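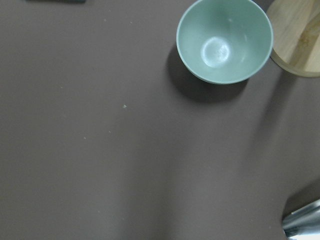 **Figure 14.1** A pale green bowl and a round wooden board on a tabletop.

# Chapter 14: Setting Out the Work Surface

Cooking goes faster when the table is ready first. In this chapter you will learn how to clear a surface, choose a bowl for the job, and place your tools where your hands expect to find them.

Start with the table itself. Wipe it down, dry it, and put away anything that does not belong to the recipe. Then bring out the bowl. A round bowl with sloping sides, like the one in Figure 14.1, lets a spoon follow the wall without catching in a corner. A flat base keeps it steady while you stir.

Wood goes next to the bowl – close enough that chopped food can be moved across in one motion. Faisal Jadoon, who taught the first-year kitchen course at Gollstead, had his students set up the same way for every lesson, even when the recipe was only a salad dressing. By January most of them could do it in around 3 minutes.

Left-handed cooks should reverse the layout. Try both sides before you decide.

## Before you begin

Read the recipe for Conceição bean salad on page 221. Write down each bowl, board, and knife it calls for, in the order you will need them. Keep the list – you will use it again in Section 14.2.

## 14.1 Choosing a Bowl

Size matters more than shape. Pick a bowl that will be no more than half full once everything is in it.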